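Getting the spare room back

I have been putting off writing about the spare room since August because I wanted to be able to say it was finished. It isn't finished. But you can see carpet in there now, and you couldn't before, so I'm counting it.

For anyone new: we moved to Flustbridge with far too much stuff and a firm promise to each other that we'd sort it out once we'd settled in. Then we shut the door on it. Every house has a room like that, I think, or a cupboard if you're lucky. Ours had a single bed frame, a keyboard with one leg, all my university notes, and so many boxes marked MISC that I started to take it as an insult from my past self.

What finally got me going was Rizwan Paul, who I used to work with and who cleared his mum's whole house last year. He told me to stop thinking about the room and think about one bag. Fill a bag, take it out of the house, have a cup of tea. I thought that sounded far too simple and then I did it for a fortnight and it worked (sorry Rizwan, I did roll my eyes on the phone). So the bags got a proper spot by the wall, and I'd do one before breakfast, usually still in my dressing gown.
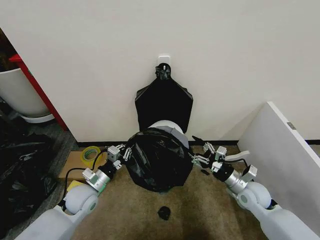
One on the hook, one on the bin.

Clothes were easy. I'd expected to be weepy about clothes and I just wasn't! I had a green coat I'd carried through four flats, and when I put it on I looked like someone's geography teacher, and into the charity pile it went. Same with shoes. Kitchen things were fine too, apart from the fondue set, which I am keeping, and I will not be taking questions.

Paper was awful. I honestly thought I'd get through the paper in an evening. There were bank statements from an account I'd forgotten opening, the instructions for a washing machine we left behind two houses ago, and every birthday card I've been given since I was eighteen. I tried the thing where you only keep the ones with a real message in, which sounds sensible until you're sitting on the floor reading a card from your nan that just says "love Nan" and obviously you can't get rid of that. So there's a shoebox. The shoebox is allowed.

Then photos. I counted them, or at least I counted the first envelope and multiplied, and I reckon there were more than 2000 prints, mostly of hills. Why did we all take so many pictures of hills? I've got it down to 300, and I've put them in one album so that people might look at them. My rule was that there had to be a person in it or a very good dog.

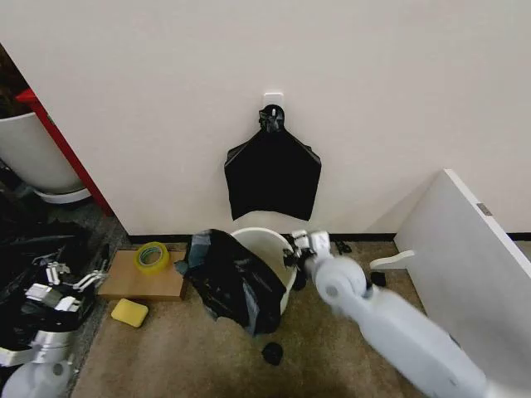
The bit I hadn't planned for was where everything would go once I'd decided against it. The charity shop on the corner takes clothes and books but gets a bit tight-lipped about anything with a plug. I tried selling a few bits through Sendance and made enough for a takeaway, but the messages wore me out. One man asked me for the measurements of a lamp three times and then said he'd been hoping for a table. After that I put things by the front wall with a note saying please take me, and they went within the hour, even the keyboard. I do wonder about whoever's got the keyboard.

Dirk De Smet from next door had the bed frame. He came round with a spanner, had the whole thing in pieces in no time and carried it off over the fence, and the next morning there was a jar of his plum jam on our step. I think I came out ahead on that one.

I've got 3 boxes left and I know exactly what's in them: cables, my dad's records, and the craft stuff. The cables can go as soon as I stop believing that one of them is important. The records I want to sit down and play properly, all the way through, before deciding anything, and that's going to take a good few evenings. The craft stuff I haven't even opened. There's half a cross-stitch of a heron in there and I feel guilty every time I think about it.

After that it needs a desk, and some sort of lamp (yes, I know, I sold one). I quite fancy yellow for the far wall but I've been told to live with it plain for a month first. If anyone's painted a small room yellow and regretted it, tell me in the comments before I buy the tin.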